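Resilora: The Complete Second Series (DVD box set)

Reviewed May 24, 2011

Cludow's second set of the harbour drama Resilora arrived in January, with all 20 episodes spread over six discs. The first series suffered from soft transfers and a badly placed layer change in the pilot. Both faults have been dealt with, though new ones have crept in.

Picture

The show was shot on film and finished on standard definition tape in 2000, so there is a ceiling on what any disc can offer. Interiors hold up well. Night exteriors, and the ferry episodes in particular, show blocking in the darker areas. Discs 1 to 4 carry a steady bit rate. Disc 5 has an extra episode squeezed on to it and looks the worse for it.

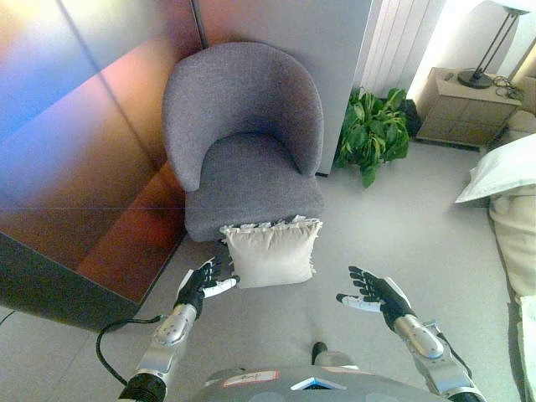

Sound

Stereo only, at a lower level than the broadcast version. Dialogue is clear apart from the courtroom two-parter, where the hum under the judge's lines was present on transmission and has been left alone. Subtitles are accurate for the most part. They drop the overlapping speech in the family kitchen, and the town of Dullar is spelt two different ways.

Extras

A commentary on the opening episode, a short reel of deleted material without finished sound, and a stills gallery. The writers' interview listed on the sleeve of the first set is still missing.

Music

Three songs have been replaced. The change matters most in the closing minutes of "Duan", where the cut to the pier was timed to the original track and now lands a beat early.

Menus

Slow. Each disc plays the distributor's logo and a trailer, and the trailer cannot be skipped. There is a "play all" option, but it does not remember its place after the player is switched off.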